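Search notebook Enter keywords Go

April 25, 2021

Clumisbridge bench, bread and bag task, wrist camera policy.

Carrying on from the Cao comparison. The question for this week is whether relabelling the pauses changes how the policy treats a bag that gives way when it is touched. The old rule marked every frame with the gripper still as "done". Under the new rule a still frame only counts as done if it comes after the last commanded motion of the episode. Everything else goes in as ordinary data with its own action target.

Two wrist views with the fingers at the bag, bread tray to the right:
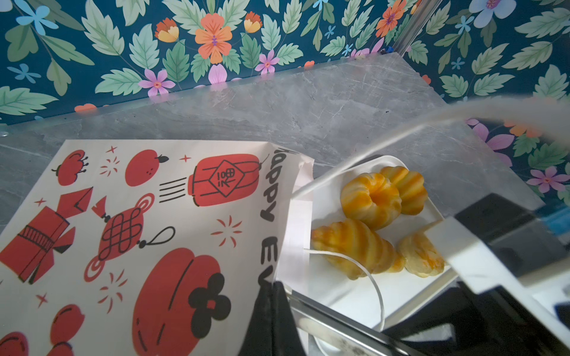
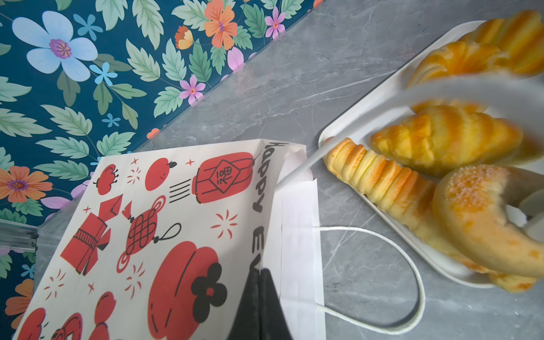 Busden read the draft of this entry over the shared drive and asked whether the gain could come from the extra frames alone, with the relabelling doing nothing. Fair point. The old rule threw away anything after the first pause, so the new set is bigger as well as cleaner, and the two effects are mixed up in what I wrote first. Busden would like a control in which the new set is cut back at random until it matches the old one in size. I have agreed to run that before anything goes to the Trorkau people.

Numbers as they stand. 436 episodes recorded, 407 kept. The ones dropped had joint readings out of step with the video, checked by replaying the gripper signal against the finger movement. I did not drop anything for being a poor attempt. A clumsy grasp with good timing stays in.

Training settings are the same as the Cao run: same encoder, same crop, same learning rate, same seed list. The only change in code is the labelling function and the loader that calls it. I compared the two config files line by line this morning and they match apart from the data path.

What I see so far. With the old labels the arm comes down to the bag, touches paper and stops. It will sit there until the time limit. With the new labels it closes, or opens and tries again a little further along. The second attempt is often no better than the first, but it does make one. Loss on the held-out episodes is nearly the same for both, so loss is not telling us much about this fault. I would not use it to choose a checkpoint for this task.

The handles are still the weak part. The cord is thin when it is far off and very wide when it passes near the lens, and the policy seems to treat these as separate things. Tried masking the nearest part of the view. That made reaching worse, as it also hid the fingertips. Put the mask back to off. A mask that follows the finger outline might be worth an afternoon, though not before the control.

Also tried a longer action chunk. Motion was smoother on the way down and slower to react once the paper moved. Went back to the shorter one. The longer chunk may suit the bread, where less shifts on contact, but I have not run that separately and do not want to mix it into this comparison.

One mistake to record. The first 2 evaluation runs used the old normalisation file, left in the folder from the previous job. Grip width came out wrong throughout. Both are marked void in the log and are not in any table. The loader now stops with an error if the file and the data set names do not agree.

To do:
- size-matched control, three random cuts, same seeds
- score retries separately from first grasps
- plot time from first contact to next command, old labels against new
- ask Clumisbridge to keep the void runs on disk until June
- write down the camera mount angle before anything is unscrewed

The scoring sheet needs a column for "touched and stopped". At present it goes in with the misses, and a miss to one side of the bag is a different fault. I will go back through the old runs and split them by hand.

Control is queued on the second machine. Leaving the arm settings as they are until it finishes.

Contact the notebook editor | © 2021 Clumisbridge workshop notebook | Back to top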